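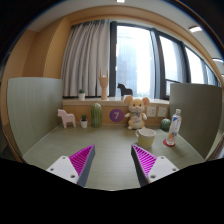
Gripper width from finger markers jumps when the hand rotates quickly: filter, or fix the timestamps?

Posted in Perception and calibration, Oct 18, 2026

Adomaitis

I am collecting demonstrations with a hand-held gripper with a single wide-angle camera looking forward over the fingers. Camera pose comes from visual-inertial odometry, gripper width from a separate encoder on the slide. Both streams are written to one log and merged offline by our export tool before training.

The first task is a mug: approach from the left, close on the handle, lift, put down. The policy trained on it reaches the mug well enough but closes early, often before the handle is between the fingers. I have looked through the exported episodes and the same error seems to be in the data. In fast approaches the recorded width begins to drop while the fingers are still visibly open in the matching image. In slow approaches I can't see any difference.

What I have checked so far:

Camera and encoder both run at 60 Hz, nominally.
The encoder is stamped on the host when the serial packet is read.
The camera is stamped on the host when the decoded image reaches the callback.
The export tool pairs each image with the nearest encoder sample by stamp.
Lens calibration was redone in August and the reprojection error is fine.

I have tried a low-pass filter on the width. It makes the plots look better and the policy worse. The set is 284 episodes so far and I would like to keep them if possible. Is this a filtering problem or a clock problem, and can it be repaired after recording?

Posted by Breltudora

Clock problem. Your two stamps measure different things.

The camera stamp is taken after exposure, readout, transfer and decoding. The encoder stamp is taken after a short serial read. So the image stamp is late by the whole camera path, and the encoder stamp is late by very little. When the exporter matches by nearest stamp, each image gets a width from a moment after the image was exposed. During a closing motion that means a width that is too small, and it matches what you describe. At low speed the width changes so little over the delay that you won't see it.

The low-pass filter adds its own delay if it is causal. That would push the width the other way and partly cancel the error, but it also rounds off the start of the close, and the start is what the policy needs. If you ran it forwards and backwards there is no net delay and you only get the rounding. Take it out in either case.

You can repair the existing episodes provided the delay was constant. The fingers are in view, so the images carry their own measure of width. Procedure:

1. Pick episodes with several quick open and close movements. If you have none, record a new one with the same settings: hold the gripper still and work the trigger at uneven intervals. Regular intervals give you several equally good matches.

2. Segment the coloured part of each finger. If it is strongly coloured, a threshold on hue and saturation in a fixed region at the bottom of the image will do. Undistort first, then take the distance between the two centroids. You don't need metres. A signal that rises and falls with the width is enough.

3. Resample both signals to a common rate well above 60 Hz, differentiate them, and cross-correlate. The peak gives the offset. Fit a parabola through the peak and its two neighbours for a sub-sample value.

4. Repeat for several episodes spread over the whole recording period. If the offset stays put, subtract it from the image stamps and export again. Interpolate the width at the corrected time. Do not pair by nearest sample, that leaves up to half a period of error for no good reason.

If the offset differs between sessions but is steady within each one, correct per session. If it wanders inside a single episode, you have dropped or buffered images and need the answer to a different question.

Check the pose stream as well. Visual-inertial packages usually estimate a camera to IMU offset internally and may publish poses on the IMU clock. If you shift the image stamps and the poses were already on the other clock, you will fix the width and break the pose.

Posted by Vondthorpe

had the same thing with a different gripper. we just shifted the width by 3 samples and it went away. didn't bother with the correlation. worth trying before you write any code

Posted by Cluddale

I agree with the first reply and would be careful with the second. A shift in whole samples depends on the rate, and it hides the cause. If someone changes the exposure or the resolution later, the delay changes and the constant in the exporter stays as it was.

Two additions.

Exposure. If auto exposure is on and there is a bright window behind the desk, the exposure time changes as the camera pans across it. The middle of the exposure then moves relative to the stamp. Lock the exposure for the rest of the collection, or log it per image and move each stamp back by half of it. For the old episodes, look at whether the measured offset follows mean image brightness.

Stamping. For new recordings, use the sensor's hardware timestamp if the driver exposes it, and map it to host time with a linear fit over the session. Stamping in the callback also picks up scheduler jitter, and no constant offset will remove that. Write the raw device stamp to the log next to the corrected one. You will want it again.

One unrelated thing from your list: low reprojection error tells you about geometry only. It is measured on still or slow views and says nothing about timing.

Adomaitis

Thanks. Ran the correlation on the trigger recording and on a sample of the task episodes. The peak is clean and the offset is constant within each session, with one step where we changed the image resolution. Corrected per session and switched the exporter to interpolation. The width now starts to fall in the same image in which the fingers start to move.

The poses were on the IMU clock, as suspected, so they had to be left alone. I had already shifted them once and had to redo that export.

Auto exposure was on. The effect is small compared with the transfer delay but it can be seen, so it is locked now. Retraining is running on the corrected set. The hardware stamp needs a newer driver than the one we have, and I will open a separate thread for that.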